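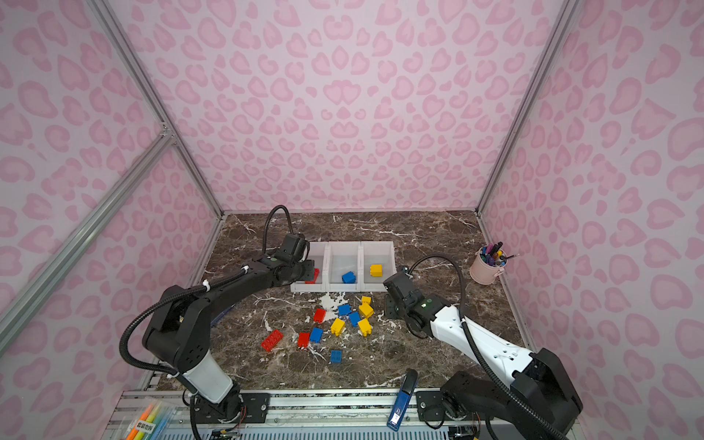

2 min read

Glass bead maker Likuvton has added a new seed bead finish to its line, and stores in Vastcombe will be the first to carry it. The finish is called Skusalero. It is a matte coating with a faint metallic sheen, fired onto the bead instead of dyed, and it comes in size 8 and size 11 rounds.

Bead stitchers have complained for years about matte metallics rubbing off on bracelets and watch bands. Likuvton says the new coating is baked at a higher heat than its older mattes and should hold up better against skin and hand lotion.

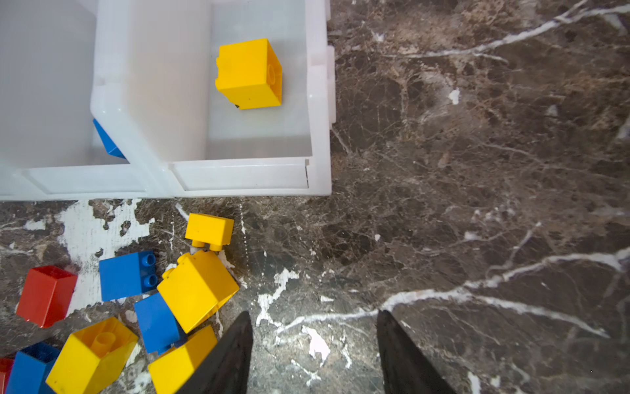
The first release has 30 colors, most of them earth tones and soft blues. Tubes hold 900 beads in the larger size. The smaller size is sold by weight only, and the company has not said if that will change.

Badawi, the bead shop on the north side of Vastcombe, got its first shipment in October and has put sample strands out at the counter. The shop is also taking special orders for full hanks - those take longer, and colors can't be mixed on one order.
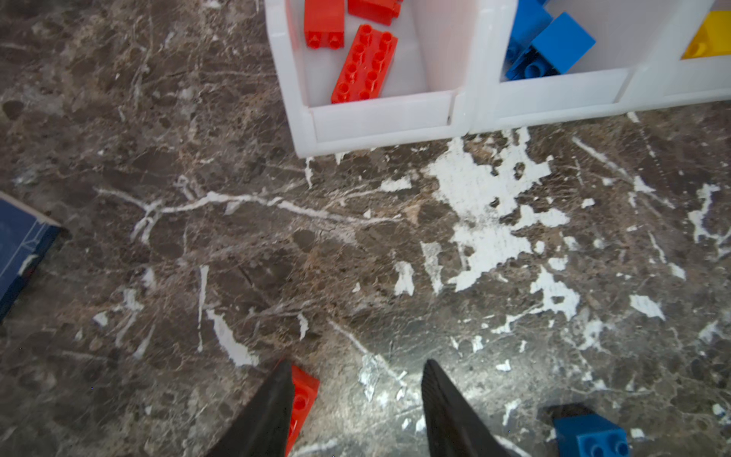

Holes are slightly smaller than on the uncoated beads, so anyone making several thread passes may want to go down a needle size. The finish has not been rated for use with resin or strong glues.

A free pattern for a flat peyote cuff comes with the launch. It uses 2,311 beads in four colors and is marked for advanced beginners.

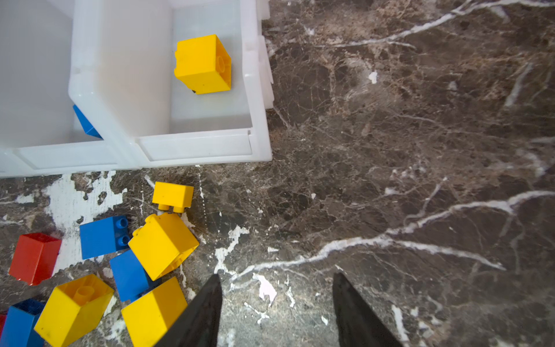
Other stores will get the line in January. A second group of colors, mainly reds and greens, is planned for spring.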